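Does Collham get any better after the hospital fire?
Posted by Lucyna Zalewska in January

I'm 11 episodes into Collham on Taletport and loving it! But the fire wiped out half my favourite characters, and now Dr. Triston has amnesia (again). Is it worth pushing on? There are 347 episodes and I only get an hour after the kids are in bed.

Védís Damgaard
Oh, keep going! The amnesia plot is done by episode 30 or so, and then the Cieślak sisters turn up and take over the whole show. Their feud over the hotel is the best thing I've watched in years, and the wedding had me yelling at the telly. You can skip the flashback episodes set in 1900, except the first one, where you meet the great-grandmother (you'll want her name later on).

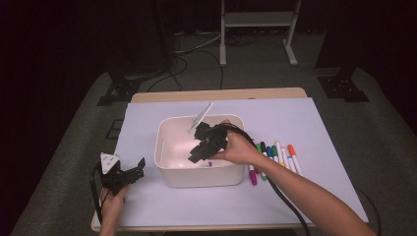

Soaps and Serials

mapleleaf_jo
second the sisters!! don't read the episode titles though, they give away who's in the coma

Tidewater
I stopped after the fire so can't say. My mum still watches it and her favourite is the priest, if that helps. Subtitles are a bit behind on the older ones.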